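Two-finger gripper or soft gripper for light plastic cups?

Posted by Britta Albers, in March

Hello all. I am trying to choose a gripper for a small arm that must work in a normal kitchen. The task is simple to say: pick up children's cups and bowls from a counter and put them in a rack. In practice I lose many of them. I have two grippers at the moment. One is the Niteo parallel gripper with two hard fingers, and the other is a soft one from Ikard with three silicone fingers. The arm is the same for both and I did not change the controller settings between them, except the closing force.

With the Niteo I did 800 picks over several evenings. Most of the failures are with cups. The fingers close on the wall of the cup, the cup turns a little, and then it slips down on one side. With the Ikard I have done only 321 picks so far. It does not drop the cups so often, but it cannot take a thin spoon from the flat counter at all, and it is slow to open.

My questions: is it normal that hard fingers turn the cup like this? And should I buy different finger pads, or change to the soft gripper and accept that spoons do not work? I would prefer not to change tools in the middle of the task. My budget is small and I have already spent most of it.

Answer 1

Soft one. We use soft at work for fruit and it is fine. Spoons are always a problem, just put them in by hand.

Answer 2, by Trudy Dunstan

I had the same trouble with the same kind of cup, so I will write a bit more.

Yes, the turning is normal. If your two pads do not touch the cup at the same moment, the first one pushes it and the second one catches it in a bad place. Check this before you buy anything. Put a cup on the counter, close the gripper very slowly and look from above. On mine the left finger came 2 mm too early, and I had blamed the pads for weeks. After I corrected the center offset in the controller, more than half of my drops were gone.

Then the force. A thin plastic cup bends, and when it bends the wall is no longer parallel to the pad. I went down in small steps until the cup slipped, and then I went 11 percent up from there. More than this made things worse again.

About pads: I tried the ribbed ones from Merrick and also plain silicone sheet, which I cut myself with scissors. The plain sheet was better for cups. The ribbed ones hold bowls well by the rim, but they leave the spoon crooked in the fingers.

Please test also in the place where the arm will really work. My first numbers came from a gray table in our workshop in Nirnomdale, with lamps I could control. A kitchen counter is another thing -- polished stone gives you reflections, and the sun moves during the day.

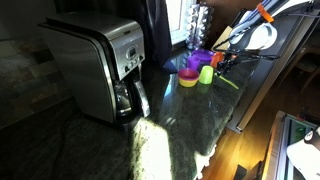 My depth camera gave wrong heights for cups near a bright patch on the stone, and then the fingers went down too deep and pushed the cup over. In my log this looked like a gripper failure, but the gripper had done only what it was told. So write the time of day next to every failed pick. When I did this, I saw that nearly all of the bad heights came before noon, and a cheap blind for the window helped more than new fingers.

For your case I would keep the Niteo, correct the offset, lower the force and put on plain silicone. The spoon is also easier for hard fingers if you come from the end of the handle and not from the middle.

Comment by Britta Albers

Thank you Trudy, this is very helpful. I checked on Saturday and my right finger is early, not left, but it is the same problem. I have not yet found where the offset is saved in my controller version -- the menu in the manual looks different from mine. I will try the silicone sheet too. Which thickness did you use?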